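Learning to mend my own clothes

I have finally darned a sock that I can wear inside a shoe without limping, and I am far too pleased about it!

It started in July, when I pulled my favourite green jumper out of the bottom drawer and found the moths had been at it. Four holes, one of them right on the elbow and big enough to put a thumb through. I'd bought that jumper on a wet weekend in Nuswood years ago and it has been up hills and through two house moves, so the bin was out of the question. I rang my friend Kalliopi Halilović, who knits, and she told me to put it in the freezer in a bag (for the moths) and come round with it once it had thawed.

What she taught me that evening was the plain woven darn. You run a set of threads up and down across the hole, well into the good fabric on either side, then turn and weave over and under until you have a little patch of cloth sitting where there was nothing. I had seen it done a hundred times and never once taken it in. Doing it with my own hands was a different thing altogether – there was a moment halfway across the first hole when the threads began to hold each other in place and I think I squeaked.

My first one was dreadful, mind you. I pulled everything too tight and the elbow puckered up like a drawstring bag. Kalliopi made me unpick the lot and start again, leaving a tiny loop at the end of each row so the wool has somewhere to go when it shrinks in the wash. If you take one thing from this post, let it be the loops. 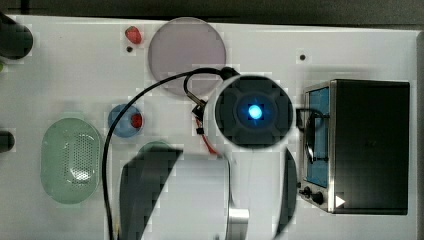 After the jumper I went through the whole airing cupboard looking for victims. Socks first, then a pair of corduroys with a worn pocket, then the tea towel with the burn in it, which was probably beyond sensible but I'd got the taste for it by then. Corduroy is a pain. The needle wants to slide down between the ridges and you have to keep nudging it back, and I ended up putting a patch behind and stitching through both layers in small, even rows. It's stiff but it's holding, and I can carry keys again.

As for wool, I've been buying darning yarn from a little shop in Grakham that sells it wound on cards, 36 shades in a wooden tray by the till. I went in for dark green and came out with mustard, a rusty red and a very loud pink. I used to want my mends to vanish. Now I look at the mustard square on my elbow and I love it, and a woman on the bus asked me where I'd bought the jumper, which made my whole week.

The book that helped most was an old one by Heather Rewi that I found in the library. The drawings are lovely and clear, and she is very strict about needles (blunt for knits, sharp for anything woven). There's a section on page 131 about heels, which I have now read so often that the book falls open there by itself.

I still can't do a decent buttonhole. Mine come out looking chewed. And I've got a linen shirt waiting with a split right across the shoulders, where the cloth has gone so thin that I'm a bit scared to touch it, so if any of you have mended old linen and had it last, please tell me how you did it in the comments. In the meantime there's one more sock in the basket and I'm going to do it in the pink.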